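WARDROBE TRUCK AND FITTING ROOM CHECK
Production: Skulley (feature, period unit)
Checked by: Darcy Lemieux
Date: 2022-03-15

Done before crew call, so short notes only. OK / FIX / N/A.

1. Truck steps and handrail. OK. Tread tape lifting on bottom step, pressed it down, needs new.

2. Tail lift. FIX. Stops short of the ground, you have to tip the rolling racks off. Not doing that with the armor. Boychuk to send someone, no time given yet.

3. Fire extinguishers. OK. Both in date, both on hooks. One was behind the boot crates, moved the crates.

4. Steamers and irons. FIX. Steamer 2 has a nick in the cord near the plug. Tagged out. Irons fine, all on the metal plates, all unplugged at wrap per log.

5. Racks, rails and small storage. OK. No splits in the wood, nothing leaning. Keep heavy cloaks off the light rails please, they go on the steel one in the truck.
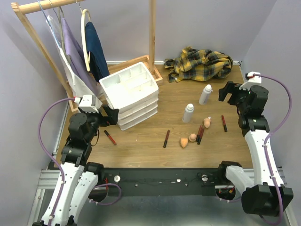
Item 5. Rack and drawers.

6. Drawers and sharps. Pins, needles, blades in lidded tins, lids ON. Found a seam ripper open in the hat box. Whoever it was, come see me.

7. Dye area. FIX. Gloves down to last box. Eyewash bottle sealed. Data sheets for the Guleo dyes still not in the binder, asked for these in August. Extractor fan running but loud.

8. Aging and breakdown bench. OK. Masks there. Sprays back in the metal cabinet, cabinet locked. Cheese grater is for breakdown only, do not take it to the kitchen.

9. Walkways. FIX. Shoe boxes stacked in the aisle again. More than 74 pairs came in from Hitidell for the ballroom day and there's no shelf for them. Aisle has to be clear by lunch.

10. Stunt harness costumes. Seams checked on the doubles' coats, pick points reinforced. OK. Rigging sign-off is seperate, not mine.

11. Lighting. OK in truck. Fitting room has one dead tube over the mirror.

12. First aid box. Short on plasters and finger cots. 5 of each left. Reorder.

13. Delicates. Nothing dragging on the floor, nothing near the heaters. Silk stays on padded hangers until camera test.

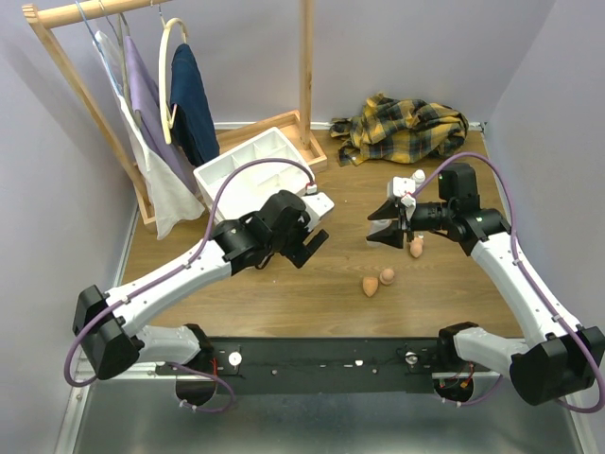
Muammer Özkan wrote back that he can live with everything except item 2, and he wants the lift out of use today instead of waiting on Boychuk. He'd rather carry the armor down in halves with two people per crate. He also asks for the shoe boxes to go to the extras tent.

Agreed on the lift, sign is on it now. Tent is fine if it's dry, will check the floor first.

Still open: 2, 4, 7, 9, tube in 11, first aid order. Recheck at wrap. If I'm on set for the ball gowns somebody else initial it, the pen is on the sting by the door.

DL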